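Udness Building, second floor: electrical and fire walk-through
Inspector: Shireen Mnguni
Accompanied by: Terence Mottram (building manager)
Date: 2023-10-11

1. Extinguishers tagged and in date: PASS, with a comment
All tags are current. Two of them carry the same serial number, and Terence's explanation was "clerical." I'd like to see the invoice.

2. Exit signs lit: PASS

3. Battery backup on exit signs: NOT SHOWN
I was told they were tested in February. No log, so I'm treating them as untested.

4. Stairwell doors close and latch: FAIL
East door stops short of the latch. "It's the weather" was also the comment on the last report.

5. Corridors clear: PASS on the day
Scuff marks on the wall by room 197 are the height of a stacked pallet. Will come back without calling first.

6. Extension cords: FAIL
Heater in the reading room is on a cord with no rating on it. The tenant, Flullent, says the cord is temporary. The dust on it suggests otherwise.

7. Electrical panel clearance (30 inches minimum): PASS, just
Measured it myself. The tape line on the floor is in the wrong place and should be redone.

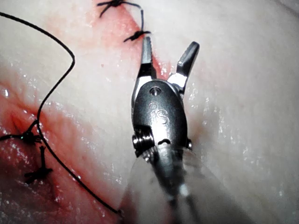
Photo: Nabil Hijazi / Mirkora tenant newsletter

8. Panel directory matches breakers: FAIL
Breaker 2 is marked "spare" and it shut off the kitchen. I stopped trusting the rest of the list at that point. Whole directory to be traced and relabeled.

9. Smoke detectors: PARTIAL
Sounded on the test button. A button test says nothing about whether smoke gets in, and the one by the copier is yellow with age. Replace it.

10. Evacuation map posted: FAIL
Map shows a door that was walled over.

Reinspection fee is $700 if items 4, 6, 8 and 10 are still open. Photos of finished work won't be accepted for item 4. I want to see that door close.

Copy to: Washington Trindade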